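Print this page
E-mail to a friend
Share (13)
Comments (2)

Midard Mug Tree, Light Bamboo Finish

Item 801
Sold by Ralstead Kitchen & Table

The Midard mug tree is a countertop stand for mugs and teacups. It has a flat rectangular base, one tall post, and short pegs that stick out from the post at different angles. Mugs hang by their handles. There are no drawers, hooks or moving parts, and nothing to plug in.

We have carried it since October, when it replaced the Yip stand we used to sell. The Yip had a round metal base and curled wire arms. Customers liked the price but told us the arms bent under stoneware, and we had a number of them come back. The Midard costs a little more and has been returned far less often.

What fits

Most everyday mugs fit with no trouble. The thing to look at is the handle. If you can get two fingers through it, it will go over the peg. Small espresso cups with a pinched handle may not, and neither will travel mugs with a solid grip. Very wide soup mugs will hang, but they tend to take up the room of the peg next to them.

Mugs hang with the open end tipped to the side or downward, depending on the shape of the handle. Dust stays out better than it does on an open shelf. A straight-sided mug with a big handle tips more than a round one with a small handle, so two different mugs on the same stand will not sit alike. That is normal.

Heavier mugs should go on the lower pegs. If you only have a couple to hang, put one on each side of the post so the weight is even. With both on one side the stand will still stand up, but it is easier to knock.

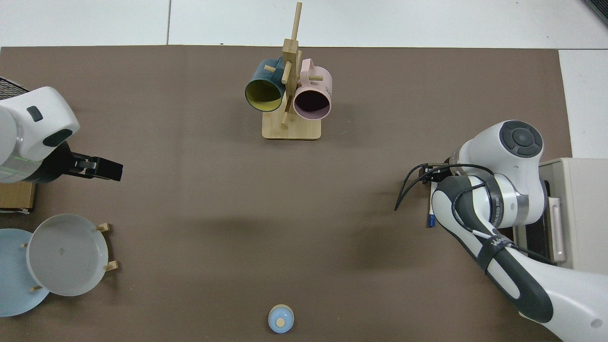
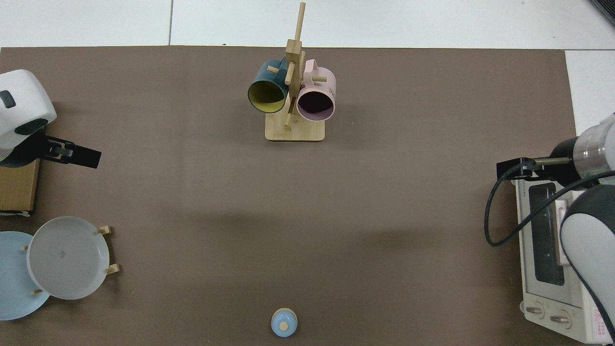
The mug tree with a teal mug, yellow inside, and a pale pink one.

Where to put it

The base needs a flat surface. A counter, a table or the top of a low cabinet will do. Measure the height before you order if it is going under wall cabinets. The post is the tall part, and you also need some room above the top pegs to lift a mug up and off. Customers who have tried to squeeze it in under a low cabinet end up pulling it forward every time they want a cup.

Leave space on both sides as well. Loaded with mugs, the stand is a good deal wider than its base. Next to the coffee maker is the usual spot. Keep it back from the stove, where grease will settle on the wood, and away from the edge of the counter if you have small children or a cat.

The base has no suction cups or clamps. On a slick counter you can put a thin cloth or a rubber shelf liner under it. We sell the liner by the roll under Wurkance, item 200, and one roll is plenty for the stand with enough left over for a drawer.

Putting it together

The stand comes in a flat carton with the post and base apart and the pegs in a paper bag. Screw the post to the base first, from the underside, with the screw supplied. Set it upright and check that it does not lean. Then push the pegs into their holes and turn each one as it goes in. They should be snug. If a peg is tight, do not hit it with a hammer. A rubber mallet or the heel of your hand is enough.

No glue is needed. If you want the stand to be permanent, a small drop of wood glue in each hole will hold the pegs for good, but you will not be able to take it apart again for moving or storage. We suggest using it for a week or so before deciding.

Check the bottom screw again after the first month. Wood settles a little and the screw may take another quarter turn.

Care

Wipe with a damp cloth and dry right away. Do not put any part of it in the dishwasher and do not leave it standing in water. Mugs should be dried before they are hung up. A drip now and then will do no harm, but wet mugs every day will leave marks on the pegs and, in time, dark rings on the base. If you like to let things air-dry, use a dish rack for that and move the mugs over afterward.

Once or twice a year you can rub in a little food-safe mineral oil. Put it on with a soft rag, leave it overnight, and wipe off what is left. The color will deepen slightly. Try it on the underside of the base first if you are not sure you want that.

Small scratches can be taken out with fine sandpaper. Go with the grain and oil the spot afterward.

Questions we get

Several people have asked for a version with a handle on top for carrying. Midard does not make one. Please do not carry the stand with mugs on it. They swing, and they hit each other.

We are also asked if it can hang on a wall. It cannot. For a wall, look at the Midard peg rail, which is a flat board with a row of pegs along it and comes with its own screws.

Spare pegs are sold one at a time. Order by item number and write "pegs" in the notes box at checkout. The main post and the base are not sold separately.

Mugs and other tableware are not included with the stand.

Ordering and returns

Orders placed before noon on a working day leave our warehouse the same day. The carton is light and goes by regular ground mail. If something is missing or cracked when you open it, write to Modupe Haruna at the order desk and say which part it is. She will send the part by itself — there is no need to mail back the whole stand. Unused stands can be returned in the original carton within 13 days of delivery. We cannot take back a stand that has been glued.

Page updated Apr 16, 2019

Comments (2)

Oi-ling Chung
Bought one for the break room at work. Holds our big diner mugs fine on the lower pegs. One peg was very tight going in but a few turns did it. I would like to see a darker finish.

Ralstead Order Desk
Thank you for writing. The light finish is the only one we stock at present. We have passed your note along to Midard.

Print this page
E-mail to a friend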